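Platunura: Small-College Baseball Rosters, Cleaned Up Enough to Use

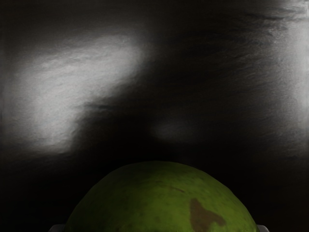
Rendered still: green fruit, mottled skin.

Version of December 2023

Platunura is a table of college baseball players who also carried a full course load, which the rulebook says is all of them. It covers 3,549 player-seasons from small programs, typed in from printed media guides and the backs of game programs. The typing was done at Skirov over one long winter, and a few of the rows show it.

What's in it

players.csv – one row per player per season: name key, school key, position, class year, hometown state, declared major.
lines.csv – batting and pitching lines. Join on player_key and season.
honors.csv – 1,255 academic and conference awards, spelled the way the school spelled them that year.
schools.csv – school keys, conference, nickname. Nicknames change more often than coaches do.

Known problems

Height is self-reported. Middle infielders in this data are taller than middle infielders.

"Undeclared" and a blank major are different values. Undeclared was printed in the guide. Blank means the guide had a coffee ring there, or a staple.

Players who redshirted appear in players.csv with no matching row in lines.csv. Please don't fill these with zeros. A zero is a bad weekend – a missing row is a year of charting pitches in a windbreaker.

Nine rows list the position as "ATH". We asked. They meant it.

Innings pitched use the box-score style, so 6.2 is six and two-thirds. If your team ERA comes out looking heroic, start there.

Loading

Run load.py with the path to the folder. It needs Python 3.8 or later and no other packages. The Monti loader from the first release still works, slowly, and complains about accents.

What it's good for

Questions about majors and positions, transfers, and who stays four years. It is no use for scouting. The sample leans toward schools that kept their paper, and over 1,000 rows come from one conference with a very tidy filing cabinet.

Changes

1.2 – merged two catchers who were one catcher.
1.1 – split one outfielder who was two brothers.
1.0 – first release, under the working name Cleltum.

Corrections are welcome through the issue tracker. Attach a scan of the page if you have one.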